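Kalow project begins gathering household handling examples

The Kalow project has begun the first stage of its work to build a learning system for everyday household handling. The project, which is led by Merja Koivisto, will spend the period to the end of February collecting examples of people carrying out ordinary tasks by hand.

Each example is made by a person using a hand-held gripper with a camera fixed to it. The operator picks up, moves and puts down common objects while the camera records what the gripper meets. The recordings are then checked and passed to the team that trains the system.

The list of tasks for this stage contains 86 entries and was drawn up by Elli Räsänen together with the project's partner, Turunen. It covers the handling of bottles, boxes, paper and cloth, as well as simple work on a table top. Tasks that involve glass or sharp edges have been left for a later stage.

Eleven operators have been trained for the work. They are supervised by Quang Khổng, who has also written the handbook that sets out how an example should begin and end. Operators are asked to work at their own pace and to vary the position of the objects between attempts.

"We want the recordings to show how people really handle things, including the attempts that are clumsy," said Ms Koivisto. "A collection made up only of perfect movements would leave the system poorly prepared for an ordinary kitchen or workshop."

Recordings are reviewed by two members of staff before they are accepted. Esko Lahtinen, who is responsible for the review, said that examples in which the task was abandoned are kept in a separate part of the collection and marked as such. Any recording in which a person's face can be recognised is removed.

The project is open to proposals for further tasks. These should be sent to Arvo Honkanen at the Kalow office and should state the objects needed and the space required.

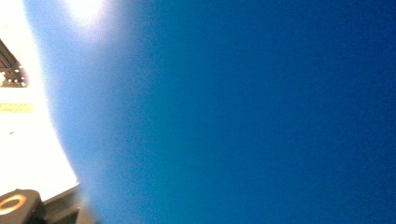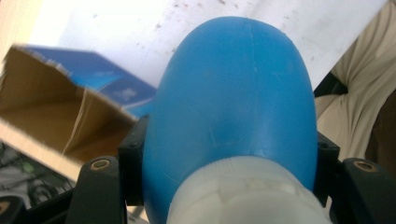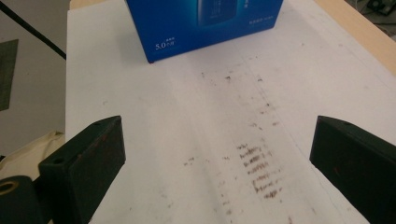
Who will be able to use the finished collection?

Turunen and the other partners in the Kalow project will have access first. Outside research groups may apply in writing once the review of this stage has been completed, and applications will be decided by the project office.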